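Why our robot got better when we gave it fewer good examples

Okay, so I promised a post about the bin-clearing results and then disappeared for weeks. Sorry! We've been running trials pretty much every day and I had nothing left in me for typing.

Quick recap if you're new: I work on a little project called Fokar with Panya Hemmin and Tymofii Sirko. We teach a humanoid to empty mixed bins by showing it people doing the job (we drive the robot, it records everything, a policy learns to copy us). Up to the summer we had 3000 demonstrations, and the thing was still terrible at bins where stuff leans on other stuff.

Panya's idea was to throw most of them out. She went through and kept 1000, and she picked the messy ones on purpose – the ones where the driver fumbled, let go, backed off and tried again. I thought this was nuts and I said so, loudly, over lunch.

The bins we care about most are the nasty combos: shiny curved shells side by side, with boxes jammed in at an angle and not much space to get fingers between anything.

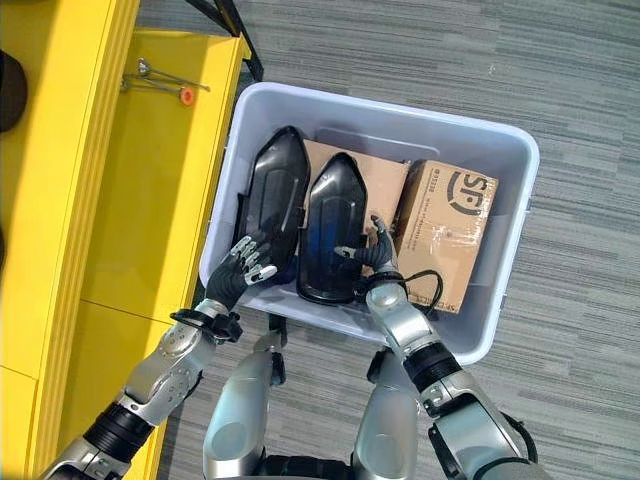
What we got

On the leaning bins, the policy trained on all the demos finished 8 percent of trials. The messy set got 94. I made Tymofii rerun the whole thing on fresh bin layouts before I'd believe it, and he was very patient with me.

My best guess (Panya only half agrees) is that our clean demos were too clean. We'd all gotten good at driving, so the robot hardly ever saw a hand in the wrong spot. First time it brushed a box on its way to a shell, it had no clue what to do next and just kept pushing. With the messy set it pulls back a little, opens the hand and comes in from another side. It's slow! But it gets there.

Stuff that still bugs me: we haven't tried a random 1000, so maybe plain old duplicates were hurting us. Tymofii is setting that up now. Also, all the drivers were the three of us, and I have a weird habit of always going for the left side first, which the robot has totally picked up.

I'll post the random-subset numbers when we have them, even if they make me look silly.

Comments

Vasylyna Kuzmenko
Did you keep the failed demos too, or only the ones that recovered in the end?

Reply from the author
Only ones that ended with an empty bin. Total failures went in the trash.

Aigars Sakalauskas
Please do the random subset! We saw something like this with drawers and it was mostly duplicates in our case.

Felista Athumani
Slow how? Twice as long per bin, or go-get-a-coffee slow?

This blog uses cookies to remember your settings and count visits. By continuing to read, you agree to their use. Accept | Manage preferences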